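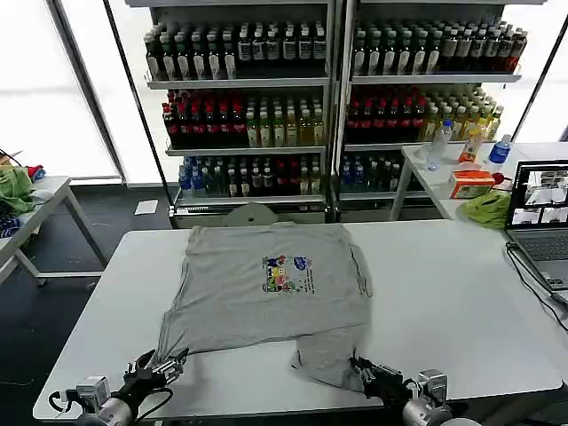

Gray T-shirt with a color print on the chest.

About Giment

Giment is a wash-and-fold laundry and garment care company in Brorkberg. We wash, dry, press, fold and repair everyday clothing for households and small businesses. We have one plant and two shops, and all the work is done by our own staff.

The company was started by Hyun-seo Byun, who had worked in hotel laundries and wanted a smaller business that took regular clothes seriously. The first location was a former shoe store on Prerkham Street with used washers and a folding table built from a door. Hotel sheets are all alike and can be handled by the load. A family's clothes are not, and it took the first winter to work out how to keep orders separate without slowing everything down. The tag system we use today came from that time. Every order gets a cloth tag with a number, and the tag stays with the order from the counter to the pickup shelf.

The Prerkham Street shop is still open. The second shop is in the Ham district, across from the bus station, and opens earlier for people on their way to work. The plant is behind the Ham shop. Orders dropped off at Prerkham Street go over by van twice a day.

What we do

Most of our work is wash and fold. Customers bring in a bag, we weigh it at the counter, and it is ready the next business day. Colors are sorted before washing. We use unscented detergent unless the customer asks for something else, and we write the request on the account so it does not have to be repeated.

Shirts, pants and dresses can be pressed on request. T-shirts and other knits are folded by default. 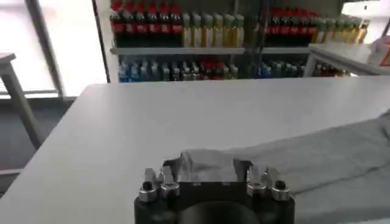 We also do small repairs: buttons, hems, split seams and simple zippers. Repairs take up to five business days. We do not do alterations to fit, leather, or wedding wear. There are good tailors in Brorkberg for that work and the counter keeps a list of them.

Small businesses can set up a weekly account. Current accounts include restaurants, a dental office, a gymnastics club and a few barbers. Pickup and delivery are included inside the city limits. Accounts are billed at the end of the month and there is no contract.

How we handle clothing

We follow the care label. If there is no label, we wash cold and dry on low heat. Printed shirts are turned inside out before washing and are not ironed over the print. Wool and silk are set aside at the counter, and we will call if we think a piece should not be washed at all.

Pockets are checked before washing. Anything we find goes in an envelope marked with the order number and is returned with the clothes. If something is damaged in our care, please bring it back within seven days with the ticket and we will repair it or agree on a fair payment.
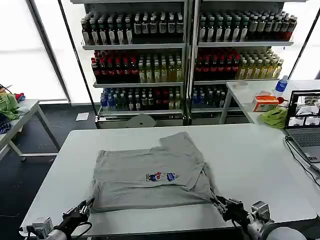 Short-sleeved shirt, partly folded. Drink shelves by the windows.

Our staff

New employees start at the counter and spend their first month learning tags, sorting and labels before they move to the plant. Several people on the pressing team have been with us since the Prerkham Street days. Hyun-seo still runs the plant and opens the Ham shop most mornings.

We hire a few times a year. Applications are available at either counter. Experience is helpful but is not required for counter or folding positions.

Both shops are closed on Sundays and public holidays. Orders left after the afternoon van will be counted as received the next business day.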